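Mixed bin, workshop notebook
March, started 14:00 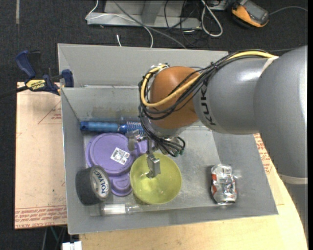 Grey bin, part way through. Hairbrush at the back, bowl near the middle.

Went through the household odds and ends with Ingeborg. The list from Drilham says 46 items, and I want every one labelled before the shelves are moved. Grey bin today, the two deep crates next time.

Notes on what is in the grey one:

Blue hairbrush. Fine. Keep.

Yellow-green bowl. Goes back with the kitchen things afterwards. Ľubomír wants it kept because the sides are easy to get hold of.

Purple lid-like piece. Has its white label on the round part, stuck on at an angle. I can't match it to anything on the list. Ask Bohumila whether it came in with the Sandeo box or was here before.

Black tape. Listed as workshop stock, so it shouldn't be in with the household items at all. Ingeborg says leave it, we need something small and round in there. Left it, wrote it on the list in pencil.

Clear cylinder. No entry for it. Added as "clear container, round" until someone comes up with a better name.

Silver can, crushed. Keep as it is. Please don't swap it for a new one, the weights in the old table were taken with a crushed can.

Scales: checked with the 50 g and 1000 g weights, both good. Battery cover is still held on with a rubber band.

To do: print 3 spare labels, find the lid for the smaller crate, ask Jozefína for the older version of the list. Stopped at 16:30.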